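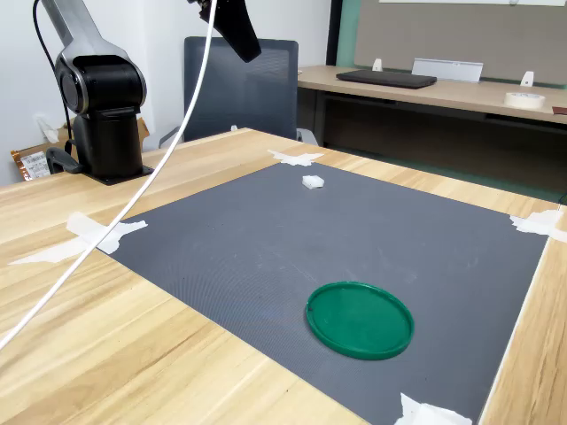

Unit 2: wooden table and work mat

Presis Certificate in Massage Practice
Unit 2: Carrier Oils, Blending and Client Records
Module tutor: Usa Luangrath

Purpose of the unit

Carrier oils make up the greater part of any massage blend. Students are expected to know the common types, to store them correctly and to record what has been applied to each client. Essential oils are dealt with only in outline here and are taken up fully in the April block.

Choosing a carrier oil

Sweet almond oil is a light, general-purpose oil but must not be used on a client with a nut allergy. Grapeseed oil is thin, has little scent and suits longer strokes. Jojoba is strictly a liquid wax. It keeps well and is often preferred for work on the face. Coconut oil may be bought in solid or fractionated form; the fractionated form stays liquid at room temperature.

Ask about allergies at every appointment, including those of returning clients. A change in health or medication must be entered on the record before treatment begins.

Storage

Stock oils are supplied to the Suksawat teaching rooms in 200 ml bottles. Decant no more than 50 ml at a time into a clean, dark glass bottle and label it with the name of the oil, the batch and the date of opening. Keep bottles closed and away from direct sunlight. An oil that smells sharp, stale or of old paint has turned rancid and should be discarded. Fresh oil is never added to the remains of an earlier bottle.

Strength of blends

For a healthy adult, blends made in this unit do not exceed 2 per cent essential oil by volume. In a 50 ml bottle this is 1 ml. Drops vary in size between bottles, and students should therefore measure by volume wherever possible. Blends for clients who are pregnant, or who have a long-term condition, are outside the scope of this unit.

Client records

Allow 15 minutes for the first consultation. The record should show:

the carrier oil used and its batch
any essential oil added, with its strength
areas treated and areas avoided
the client's comments during and after treatment
aftercare advice given

Entries are made in ink and signed. Errors are struck through with a single line and initialled.

Reading

Parner course reader, chapter on vegetable oils
Mikent workbook, client record sheets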